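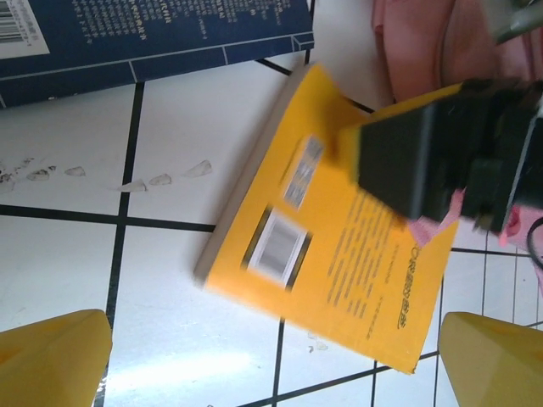

A yellow book with a barcode label on its cover, on white floor tile.

Back cover (book)

Home | Index A–Z | Paper & Print | Household | Random article | Log in

The back cover is the outside face of a book that ends up against the table when you put the book down properly. I say "properly" because in my house books land any which way, and I've come to know a lot of them from behind! It's also called the back board on a hardcover, and the people who lay covers out tend to say "the back" and leave it there. I'll cover the parts, the placement of the barcode, the spine, and then the thing I get asked most, how to keep the whole business from getting scuffed when books live on the floor for a while.

Parts

The usual residents of a back cover are the blurb (a paragraph or two of text meant to make you buy the book), the barcode, sometimes a price, and sometimes a publisher's name. Plenty of books carry only one or two of these. Old cloth hardcovers often have nothing at all back there, and the blurb has moved to the flap of the dust jacket. Workbooks and language readers go the other way and cram everything on, lists of the other levels included.

I'm fond of plain one-color covers, yellow especially. Yellow is easy to find in a heap and dark type reads well on it, but it does show every thumbprint. Navy is the opposite: lovely and forgiving of fingers, and then one scrape along an edge and there's a pale line you'll see from the doorway.

The barcode

Most books sold in stores carry a barcode made from the book's ISBN, the number that identifies that particular edition. Scanners like dark bars on a light ground, so on a colored cover the bars normally sit inside a white box. A lower corner is the common spot, but it wanders. Some designers tuck it in the middle of the bottom edge, and I own a cookbook where it runs sideways up the side.

Stickers are another matter. Stores and libraries add their own labels, and those go wherever there's room, which can mean right on top of the last line of the blurb (I have opinions about this). The Giraldo reading room, where I helped out for a couple of winters, put its shelf label just above the printed barcode on every book so your eye went to one place for both. Sensible! I've copied it at home.

Which side is the back?

This trips people up more than you'd think. A book in English opens with the spine on the left, so with the back cover facing you the spine is on the right. Japanese books set in vertical lines usually go the other way: the spine is on the right when you look at the front, and what an English reader takes for the back is where you start. Books in Japanese or Chinese set in horizontal lines generally open the way English ones do, and Korean books mostly do too. When I'm sorting a mixed pile I check which way the text runs inside before I decide which side is up.

The spine

The spine joins the two covers and is the part you see on a shelf. Titles in English generally run top to bottom in the US, and bottom to top in a good deal of Europe, so a mixed shelf has you tipping your head both ways. East Asian scripts can simply be stacked upright. On paperbacks the spine takes the sun first. I've got some where the cover is as bright as the day I bought it and the spine has gone the color of weak tea.

Books on the floor

A tile floor is a decent sorting surface, better than carpet in one way, because you can wipe it. Grit is the enemy. One grain under a glossy cover will draw a scratch as you slide the book across, so sweep first and lift, don't slide. I sort in Burnelora, where every kitchen seems to have hard floors, and my own routine is to do no more than 40 books at a sitting, face down if I'm copying numbers off the barcodes and face up if I'm going by title. Stack them no higher than your knee. Grout lines leave no mark on a hardcover, but a thin paperback left under a tall stack can pick up a faint ridge.

For moving the sorted books, small boxes. I can't say it enough. The Trondau cartons I used last March hold 49 slim paperbacks laid flat and I could just about carry one up a flight of stairs. I had close on nine of those by the end, 400 books in all, and my back let me know.

Cleaning

A dry cloth does for most covers. For sticker residue I use a plain white eraser, rubbed one way. Cimetti makes a soft book brush that's good along the spine edge where dust collects. Skip water on anything uncoated.

See also: Dust jacket, Blurb, Spine label, Shelf mark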